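## 4. Packing the carton

Read this section through before you fold the first carton. It covers the Geviven single-wall carton in the 900 and 1000 sizes. For the 2000 size, go to section 6, as that carton needs two people to lift.

### 4.1 Before you start

1. Clear the packing surface. Leave enough room to open all four top flaps flat.
2. Switch on the overhead lights over the packing area. Shadows hide split seams and lifted tape.
3. Check the carton for crushed corners, tears, or old labels. Set damaged cartons aside for recycling.
4. Get the tape dispenser, the filler paper, and the packing slip ready within reach.

**Note:** Cartons stored in an unheated room in January can be stiff at the folds. Bring them indoors the day before.

### 4.2 Folding and taping the base

1. Open the flat carton until the sides stand square.
2. Turn it upside down. Fold in the two short flaps, then the two long flaps.
3. Run one strip of tape along the center seam. Let it extend down each side by the width of your hand.
4. For the 1000 size, add 2 more strips across the ends of the seam.
5. Turn the carton upright and press down on the base with your palm. If the seam opens, tape it again.

**Caution:** Do not use paper tape on the base of the 1000 size. Use the Nunico reinforced tape supplied with the kit.

### 4.3 Filling

1. Put a layer of filler paper on the bottom.
2. Place the heaviest items first, in the middle.
3. Wrap glass and ceramics one at a time. Stand plates on edge.
4. Fill gaps at the sides until nothing shifts when you move the carton by hand.
5. Stop below the fold line. The contents must not push the flaps up.
6. Lay the packing slip on top, print side up.

**Caution:** Keep knives and other tools with open blades out of mixed cartons. Pack them in the Porkska sleeve and mark the sleeve on both sides.

### 4.4 Closing and checking

1. Fold the short flaps, then the long flaps. The edges should meet without overlapping.
2. Hold the flaps down and tape the center seam from one end to the other.
3. Look across the top of the carton under the room lights. It should be flat, with straight edges. If it bulges, open it and take something out.

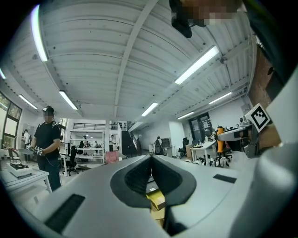

4. Write the room and the carton number on one long side and one short side. Leave the top blank, as labels there are hidden once cartons are stacked.
5. Move the carton to the stack. Put no more than one carton on top of a 900 size.

**Note:** If you use the Cuevas pickup service, leave the stack clear of the doorway and keep the labeled sides facing out.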